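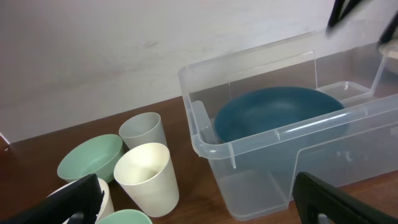
A teal bowl in a clear storage bin on a wooden tabletop.

Walk down Drummond Street in Stoltwood on a September evening and you'll hear the Welcome Table before you find it. It began with a handful of neighbours who wanted to help families arriving under refugee sponsorship, and who had no idea how to fill in a single form. They learned! Last year 1,072 people came through the door for a meal, a language class or a long chat about bus passes and school places. This year it's already 1,101, and there are months still to go.

What I love is how ordinary it all feels. A group of 10 signs up to sponsor a household, raises the money between them (cake sales, a sponsored swim, one very loud ceilidh) and then sticks around for the first year - dentist, bank account, winter coats, the lot.
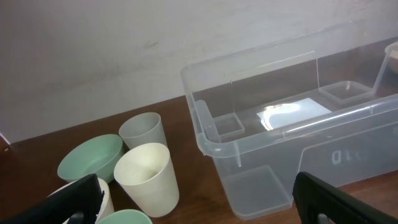
Sticking around is the hard bit, according to Jalon, because everybody turns up at the airport and hardly anyone turns up in February. The group now keeps a rota that runs right through the winter, and the newly arrived families are on it too, cooking, translating and teaching the rest of us how to make proper flatbread.
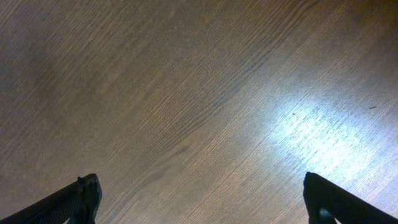 Wood grain, with the light across it.

The next step is a big one. Kultix, the housing co-op over the river, has offered two flats at a fair rent, and the sponsors need to find the deposit by spring. They've had 400 pledges so far, many of them for the price of a sandwich. Some have come from families who were sponsored themselves, which made me well up on the bus home.

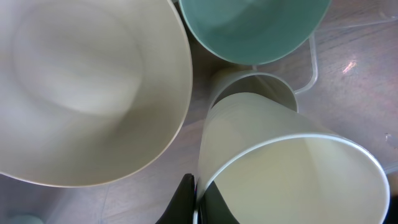

Cups in cream, teal and pale yellow.

New sponsors can come along to any of the open evenings. You don't need experience or a spare room, and there's always soup.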